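**FOR IMMEDIATE RELEASE** – 2026-04-20

# Haugen Bakery Invites the Neighborhood Back to the Breakfast Table with a New Seeded Toasting Loaf and a Summer of Toast Mornings

SIRNSKA – Haugen Bakery is delighted to announce the Barik loaf, a new sliced bread made first and foremost for the toaster, along with a series of open Toast Mornings that will run all through July at the bakery's shop on Forkura Street. Everyone is welcome, whether you have been buying your rolls from us for years or have only ever walked past and wondered what smelled so good.

The Barik loaf has been a long time coming. Our bakers worked through 17 versions of the dough before they settled on one they were happy to put the Haugen name on, and a good many of those versions were perfectly nice fresh from the oven and rather dull the next morning. What we were after was a bread that wakes up again with a little heat – crisp at the crust, golden across the face, and still soft enough in the middle to take a generous spread of butter without crumbling all over your shirt.
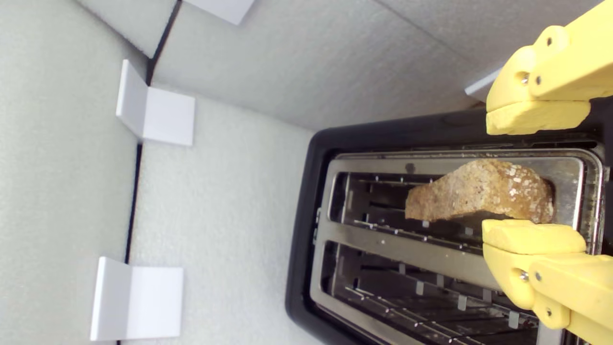
We also spent a good deal of time on the shape. Plenty of country-style loaves are lovely to look at and a nuisance at breakfast, too tall or too wide for the ordinary two-slot toaster that most families keep on the counter. The Barik is baked in a longer, lower form, and each loaf weighs 600 grams. The slices keep their homemade, slightly uneven outline, but they are meant to go into a regular slot without any trimming or squashing, and to stand high enough that you can take hold of them when they are done.

For the best results at home, we suggest starting on a medium setting and giving the bread a second, shorter turn if you like it darker. Slices can go straight in from the freezer, too. Last year we asked our customers how they eat their bread, and of the 561 who were kind enough to write back, 119 told us they freeze at least half of every loaf, so we made sure to test it that way as well.

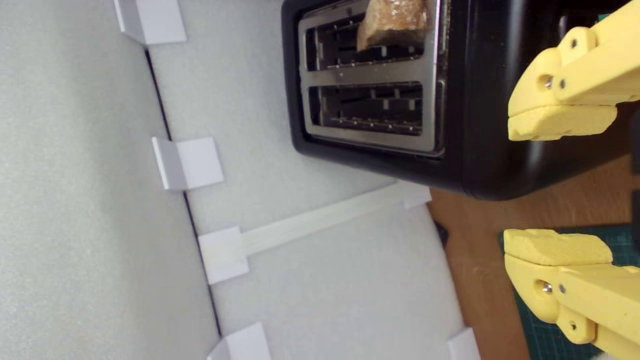
*Golden brown toast in a black two-slot toaster with a brushed stainless steel top.*

Toast Mornings will be held at the Forkura Street shop every morning in July, from opening time until the bread runs out. There will be butter, jam, honey and a soft white cheese on the long table, and coffee and tea for anyone who cares to stay a while. There is no charge and no need to sign up.

The Barik loaf is on sale now at the Haugen Bakery shop in Sirnska, sliced or whole. Questions about the bread, its ingredients or the Toast Mornings are happily answered at the counter during shop hours.

###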